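Drawer Tips, and Whether a Robot Can Do Them For You Yet
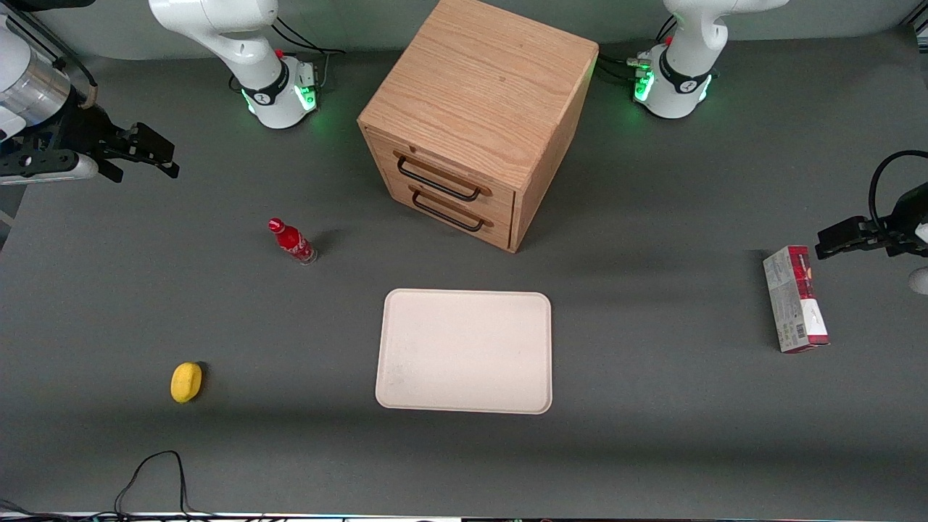 Two arms, two drawers, and a tabletop that still needs clearing.

Every June somebody sends me a video of a machine tidying a kitchen and asks if I'm out of a job. I'm not. Watch the clock in the corner of those videos, if they leave it in.

Clearing a counter into a drawer is a good test. A person opens the drawer with a hip or a pinkie while holding the sponge. An arm has to find the handle, close on it, pull straight, let go, and only then think about the sponge. Ionuț Pană, who fits cabinets, timed one at a trade show: 74 seconds to open a drawer and drop one thing in. He says it left the drawer open.

If you want to try one anyway, or you just have stiff hands, the same tips apply:

Fit bar handles. Knobs are hard to hook with two fingers, whether the fingers are yours or a machine's.

Rub candle wax on wooden runners. A drawer that sticks will drag a light cabinet across the table before it opens.

Lay bottles down only if the cap is tight. Check it yourself — I wouldn't leave that one to a gripper.

Put small stuff on a rimmed tray and move the tray. One trip.

Wring sponges out and let them dry before they go in any drawer. I have yet to see a demo that bothers.

Keep cords off the work surface, or tape them along the back edge.

The Clastell people told me chores like this are nearly solved. They told me that 11 months ago too. Meanwhile a block of wax costs next to nothing and my drawers slide fine.

Updated 15th December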